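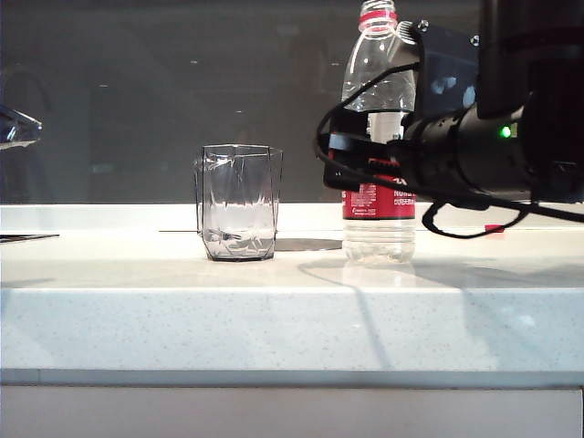
Ukham Water District to End Bottled Water Pickup as Fliston Main Goes Into Service

UKHAM - The Ukham Water District will close its bottled water pickup site on Becerra Street at 6 p.m. Thursday. The new Fliston water main is now in full service, and the district has lifted the notice asking customers on the east side to use bottled water for drinking and cooking.

The notice covered 3,816 homes and businesses between the Gornard pump station and the Fliston town line. It went out after a section of the old main failed near the pump station and crews found more worn pipe on either side of the break. The district chose to replace the whole section at once instead of patching it.

Crews laid 700 feet of new pipe under Gornard Road and moved all service connections over to it. Samples taken on two days in a row met state drinking water standards. Results are posted on the district website and on the board outside the main office.

Customers in the notice area should do the following before using tap water for drinking:

Run each cold water faucet for five minutes, starting with the one closest to where the line enters the building.
Empty ice makers and throw out the first two batches of new ice.
Replace filters in refrigerators, pitchers and under-sink units.
Drain and refill coffee makers that connect to a water line.

Some customers may notice cloudy water for a short time. This is usually air in the line and clears from the bottom of the glass up. Customers who still have cloudy or colored water after a full day should call the service desk.
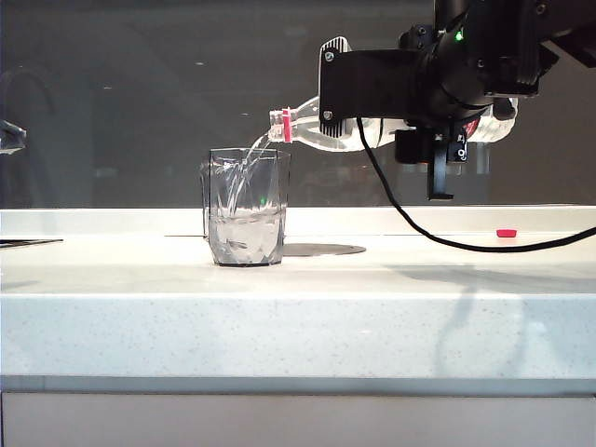

Water is poured from a plastic bottle into a drinking glass.

Unopened bottled water from the pickup site does not need to be returned. The district suggests keeping it in a cool, dark place as part of a household emergency supply, away from gasoline, paint and cleaning products.

Empty bottles can go in curbside recycling. The Becerra Street site will also take them until it closes - please empty them first and leave them uncrushed, as the sorting line handles them better that way. Large jugs are accepted at the Fliston transfer station only.
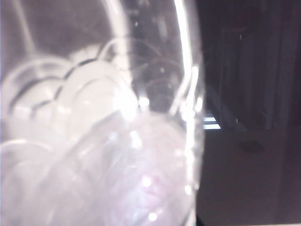
Clear plastic bottle, close up.

Customers in the notice area will receive a credit on their next bill and do not need to apply. Businesses that bought their own water during the notice have 30 days to send in receipts. Claim forms are available at the main office and on the district website.

Paving on Gornard Road will continue through June. One lane will stay open during work hours, and the bus stop at Becerra Street will remain in use.

The Ukham Water District serves Ukham and part of Fliston. The service desk is open weekdays from 8 a.m. to 5 p.m.

###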